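The Karkavbridge gripper fault was a failure in the release step of a block-sorting cell operated by Rampersad at its Karkavbridge site. It was first logged on 4 July 2020 and was traced in September of that year to an error in the order of two commands in the control program. No one was injured.

Background

The cell used a single multi-jointed arm with a two-finger gripper to move small blocks in and out of a shallow fixture. Its control program was written by Trendton and tested in the Flundow simulator before release. The test model included the fixture, the arm and a wrist camera, but treated the fingers as opening instantly. 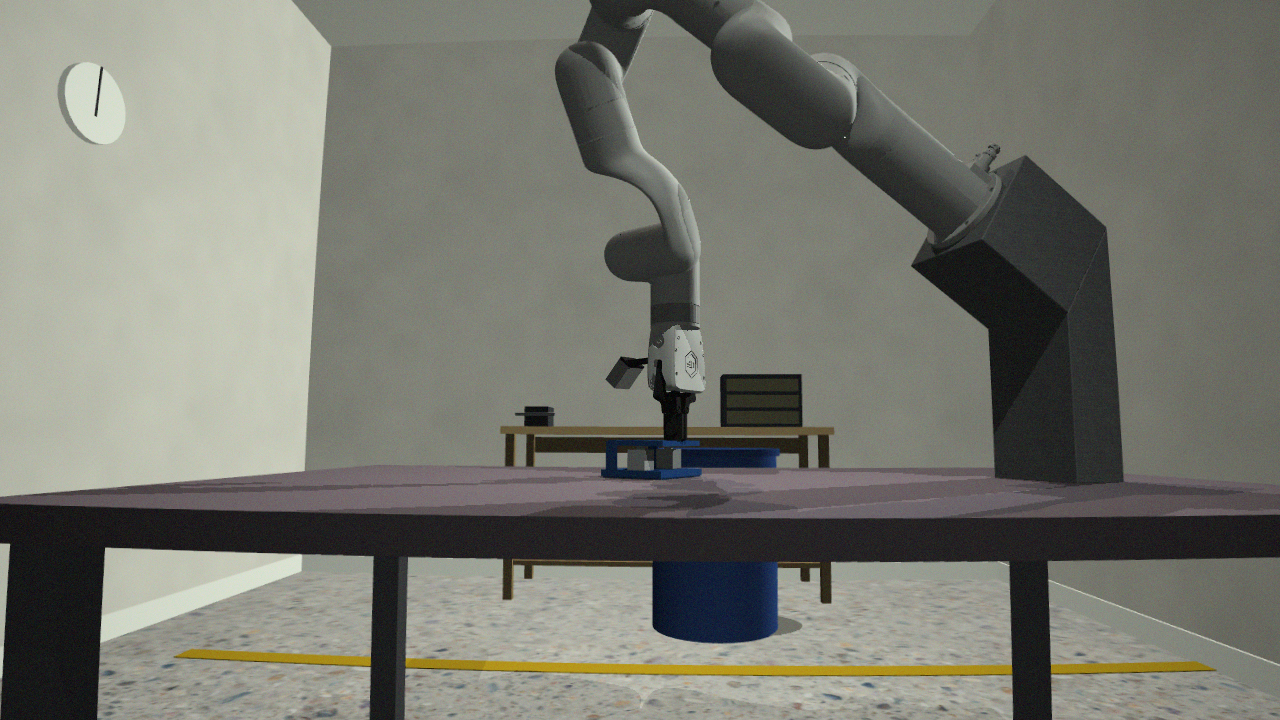
Simulated sorting cell, with the gripper fingers reaching into the blue fixture.

Fault

The program sent the retract command before the gripper had reported that it was open. On most cycles the delay was too short to matter. When the fingers were slow, the arm rose with the block still partly held, and the block was dropped from a height of up to 20 cm. A run of 30 cycles on the physical cell produced 5 such drops. One block landed on a fixture rail, and the arm struck it on the next descent — the contact tripped the force limit and stopped the cell.

Investigation

The inquiry was led by Raymonde Leclerc. Unathi Oosthuizen, who reviewed the simulator logs, found that the fault could be reproduced once a finger delay was added to the model. The report also noted that the force limit had been set higher than the cell's risk assessment allowed.

Changes

The retract command now waits for the open signal and times out after two seconds, after which the arm holds position and raises an alarm. The force limit was lowered to the assessed value.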